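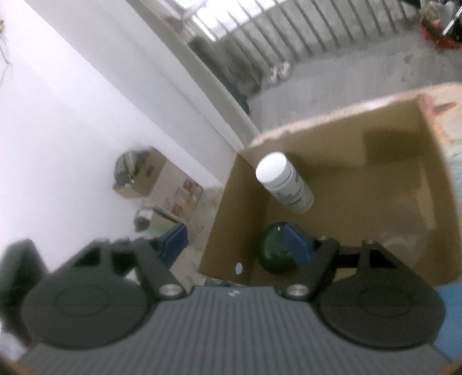

Hand-held gripper with blue finger pads at a green glass ball, cardboard box station.

Equipment Planning Gallery: Hand-Held Grippers

The Plullau Automation Office maintains this page for departments preparing equipment requests for the coming budget year. It accompanies the planning notes issued in August and should be read with them. Requests for hand-held grippers, spare parts and storage are handled together, under a single line in the budget form.

About the work shown

The gripper is operated by hand. Its two finger pads are driven through black linkage arms bolted at the pivots, and the pads meet the object directly. In the photograph the right pad is against the ball, inside an open corrugated box that also holds a white plastic bottle. Smooth, round objects of this kind are part of the standard object list, and departments should plan for them when estimating pad wear.

Units and allocation

Each site may request 2 grippers in the first year. The Stustthorpe site has been approved for its full allocation. Sites that wish to exceed the limit must submit a written statement of need with the expected hours of use per month. Shared use between neighboring departments is encouraged and will be considered favorably in review.

Spare parts

Finger pads are treated as consumables and are budgeted separately from the gripper itself. The office has set aside 80 replacement pads for all sites combined. Linkage arms and bolts are treated as repair items. They are ordered through Skenovine, the approved supplier, and should not be purchased locally.

Objects and containers

The object budget is $341 per site. It covers glass, plastic and cardboard items, including replacements for breakage. Used boxes in serviceable condition are acceptable as containers and need not be purchased new. A box with a worn rim may remain in use as long as its walls stand without support. Glass objects must be listed individually on the inventory sheet.

Operator hours

Departments should plan for 200 operator hours per gripper in the first year. Training time is included in this figure. Hours not used by the end of the budget year do not carry forward.

Submitting a request

Completed forms are sent to Kojo Ayaaba, Equipment Planning, Sarpong Building. Incomplete forms are returned without review. Quotations from Skenovine must be attached to any request that includes repair items, and the department head's signature is required on the final page.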